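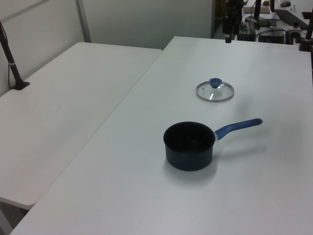 Flindeck kitchen handling project
Progress report to Nyberg, second reporting period
Prepared by Sun-ja Ahn, Coltbridge

Summary

Collection is on track for the cookware tasks and behind for the cutlery tasks. At the close of May we had 3,196 accepted episodes in the store. The lid task now makes up the largest share of these. We are asking for one change to the work plan, described under Changes requested, and no change to the total budget.

Work completed in this period

The agreed work for this period was to gather teleoperated examples of simple cookware handling, check them, label them and hand them to the Stokton group for training. All of that has been done for the lid task and the pot-moving task. The pouring task has been started but no episodes have been handed over.

For the lid task we use a small blue saucepan with a long handle and a round glass lid with a metal rim and a blue knob. Each episode starts with the lid lying flat on the white table, away from the pot. The operator brings the arm to the knob, lifts the lid, carries it across and sets it on the rim. The episode ends when the gripper has let go and moved clear. An episode where the lid is left sitting crooked is kept but labelled as a failure, as the training group asked us to do in the last period.

The pot-moving task uses the same saucepan without its lid. The operator picks it up by the handle and puts it down at a new spot given on the operator's screen. We had planned to include grasps at the rim as well. Those were dropped after the first week of trials, when the gripper pads kept slipping on the curve of the pot, and the time went into extra handle positions instead.

Before every episode the objects are put back by hand in a layout drawn from a list. The list varies where the pot sits, which way the handle points and how far back the lid is. In the first period operators chose the layout themselves and we found they nearly always favoured a handle pointing to the right. The list has fixed that. It does slow the reset, and operators have told us it is the most tiring part of the shift.

Quality checks

Deividas Ķēniņš rebuilt the checking process. Every episode is now watched once at double speed by a person other than the operator. The reviewer marks the start and end, picks a result label and can reject the episode outright. The usual grounds for rejection are a hand still in view at the start, a dropped camera stream, or an arm that was not at its home position.

We also had a timing fault. One camera's clock drifted from the arm's clock over a long session, so that by the end of the shift the video lagged behind the joint readings. It was found when the training group saw the gripper closing too early in playback. Affected sessions were pulled and re-aligned where we could do it from the closing of the gripper. The rest were taken out of the count, and the total given in the summary is after that removal. Clocks are now checked at the start of each session and again after lunch.

The glass lid needs its own note. Depth readings through clear glass are poor, and the lid often shows up as a ring with the tabletop in the middle. We considered spraying the lid with a matte coating and decided against it. The aim of the project is to handle ordinary household items as they come, and a coated lid would teach the model something it will not meet in a home. Colour video from the fixed cameras is good enough for the labels.

First training results

Stokton trained a first model on the lid episodes only. They tested it over 20 trials on our table with layouts that were not in the training set. They have asked us not to quote a success rate until the test has been repeated on their own bench, and we have agreed. What we can report is the pattern of failures. Most happened at the placing step, with the lid coming down off centre and resting partly on the rim. Reaching for and gripping the knob gave little trouble. For the next period we will therefore collect more short episodes that start with the lid already in the gripper.

Staffing and equipment

We have 3 trained operators, which is what the plan called for. One works mornings only, so the afternoon shift is stretched when anyone is away. A fourth person has been through the first half of the training and should be able to work alone by the middle of the next period.

One set of gripper pads wore through and was replaced from spares. A camera clamp worked loose during a session and the view shifted slightly. The clamps are now tightened daily, and a reference picture of the bare tabletop is taken at the start of each shift so that any movement can be picked up later. No other equipment needs replacing.

Delays

The cutlery tasks are 5 weeks behind. Forks and spoons lying flat on the table are hard to pick up with the present fingers, and operators were spending most of each episode on failed grasps. We stopped collecting until thinner fingertips could be made. The first pair has been fitted and tried on spoons, with better results. Forks have not been tried yet.

Changes requested

We ask that half of the hours set aside for cutlery in the next period be moved to the lid and pouring tasks, and that the cutlery target be carried over to the final period. The total number of hours stays the same. Ķēniņš has drawn up a revised schedule and it is attached to the finance return.

Plans for the next period

- Collect the short placing episodes for the lid task.
- Finish the trial stage for pouring, using dry rice first and water only after the splash tray is in.
- Add a second saucepan and lid of a different size and colour.
- Try the thin fingertips on forks and report the result to Nyberg before full collection starts.
- Repeat the model test with Stokton and send through the agreed figures.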